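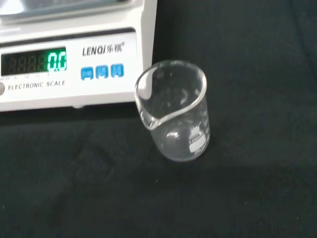
Ten to six and the lift was stuck again so Cristóvão Marinho took the stairs. Four floors. Hard hat under one arm, drawings under the other, phone going in his pocket. Vieira House, or what would be Vieira House when the scaffold came down and the university stopped changing its mind about the windows.

The reading room was on the top. No glass in yet. Plastic sheeting, slapping. October wind straight off the river.

"You're late," said Eduardo Meireles.

"Lift."

"Lift was signed off."

"Tell the lift."

Eduardo was sat on an upturned bucket in the middle of the floor with a thermos between his boots. Thirty years on sites and he still looked cold on every one of them. He had the letter in his hand, the one from Flulia. Flulia did the flooring. Flulia had done the flooring wrong.

"Read it," he said.

Cristóvão read it. Then the second page, quicker. The oak for the reading room had gone to the other job, the Lultetti building across the lawn, which was a sports hall and wanted rubber. It had been laid there. Glued. 1059 square metres of it, under the basketball hoops.

"And ours?"

"Rubber. Blue. It's downstairs, on pallets."

"Blue."

"There's a line in it for the badminton."

He wanted to laugh and his face wouldn't do it. The opening was in 78 days. There was a man coming from the ministry. The librarian had already sent round the seating plan, desks numbered, hers by the east window with a little star.

"How much?"

"To lift theirs and buy ours again? They've said 3550 for the delivery and then they go quiet."

"That's only the lorry."

"I know it's only the lorry, Cristóvão."

The sheeting went slap. Somebody below dropped something long and metal and swore for quite a while afterwards. He walked over to the east side, where the star was, and looked out. Lawn all mud. The sports hall with its lights on, door open, and inside it the floor. His floor. Even from up here you could see it was beautiful, the colour of toast, running away in long boards to the far wall. A lad was sweeping it. Slowly, up and back.

"They've done it well," he said.

"They've done it lovely. That's what makes me sick."

"What does Vikia say?" Vikia being the architects. Vikia always said something.

"Vikia haven't been told."

"Eduardo."

"I thought you could. You've got the voice for it."

He got the phone out. Two missed calls, both Vikia. So somebody had been told, or somebody had walked past the hall with thier eyes open. He put his thumb over the number and didn't press. Five past six. They'd be packing up, coats on, one of them still at the model with a scalpel, cutting tiny chairs.

"Is there tea in that?"

"Half a cup."

"Give it here then."

He drank it stood up. It tasted of the thermos. Across the mud the lad had got to the end of the boards, and he turned round and leant on the broom and looked back at the whole lot of it, and Cristóvão pressed call.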